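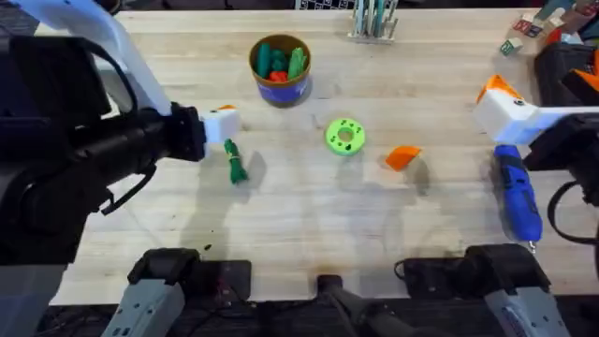
What is a workbench for?

A workbench is a strong table where people make things, fix things and sort out their tools. It has to stay still while you push, twist and pull on it.

Skernholm Kids > Making and Fixing > On the Workbench

Search this site Go

Print this page
E-mail this page

May 13, 2018

Quick one today. Lots to get through. Table first, then the stuff on it.

THE TABLE TOP

Look at the wood. Pale, with faint lines running the long way. Those lines are called grain. Grain comes from how the tree grew, year after year, one thin layer on top of another.

See the seams too? A top like this is called butcher block. Strips of wood side by side, stuck together with glue to make one big slab. Wood swells a little in damp air and shrinks a little in dry air, and one very wide board can bend when that happens. Lots of strips bend less. Good for a bench. A wobbly bench is no fun at all.

Word to know: GRAIN. Say it, spell it, find some at home. A door, a chair, a ruler.

THE ROPE

Green, and wound up tight in a bundle. Winding rope up is called coiling.

Why do it? Try this. Get a long piece of string, 5 feet is plenty. Drop it in a box in a heap, shake the box, and pull out one end. Knots! Now untangle it (takes ages, sorry) and coil it in neat loops, all the same way. Tie it round the middle. Shake again. Should come out much better.

Rope is made of thin fibers twisted or braided together. One fiber on its own snaps easy. Hundreds of them share the pull beetween them, and then you can't snap it however hard you try. Sailors have coiled their ropes for a very long time. The old harbor book at Vurnari has a page from 1566 with a drawing of a coil on it, and it looks just like the ones people make now.

THE SCREWDRIVER

The blue tool over on the right side of the table. It's a cordless electric screwdriver. Cordless = no cord to plug in while you use it. The power comes from a battery instead.

The small metal piece poking out of the end is the bit. The bit is what fits into the top of a screw. Inside there's a motor, and some gears. The motor spins fast but weak. Gears slow it down and make the turn stronger. Slow and strong is what a screw needs.

A screw is a slope wrapped around a pole! Really. Cut a long triangle out of paper, roll it round a pencil starting at the tall end, and the sloping edge makes a screw thread.

Grown-up with you for this tool please. Tie back long hair. Sleeves up. Fingers away from the bit.

THE ORANGE PIECE

A wedge. Fat at one end, thin at the other. That shape is one of the oldest tools there is. Push the thin end into a gap and the fat part shoves things apart. An ax is a wedge. So is a doorstop, sort of, it jams in under the door and holds it. Your front teeth are wedges too. Bite an apple and check.

THE GREEN RING

Lime green, like a flat donut, with small dark dots on its face. Rings turn up everywhere once you start looking. A flat ring that goes under a screw or a nut is called a washer, and it spreads out the push so the screw head doesn't dig in. Some are smaller than a pea. Big rings can be for throwing, stacking, hanging things up. What would you do with a green one? Draw it and stick it on your wall.

THE ROUND TUB

At the back. Brown rim, blue and white label band, and it's full. Green things and a red one peeking over the top. Round tubs have no corners for little bits to get stuck in. Handy.

TIDY A BENCH, THE FAST WAY

The Yorath workshop does it like this at the end of a class. 18 kids, one long bench.

Rope and string first. Coil it, tie it.
Electric tools next, switched off. A grown-up takes those.
Small loose things in a tub.
Sharp things in thier own drawer, points facing away from you.
Brush the top. Go along the grain, not across.

WORDS FROM THIS PAGE

Bit: the metal end that fits in a screw.
Coil: rope wound in loops.
Gear: a wheel with teeth.
Grain: the lines in wood.
Wedge: thick one end, thin the other.

Next page: glue, and why it takes 40 minutes when you only want to wait one.

Print this page
E-mail this page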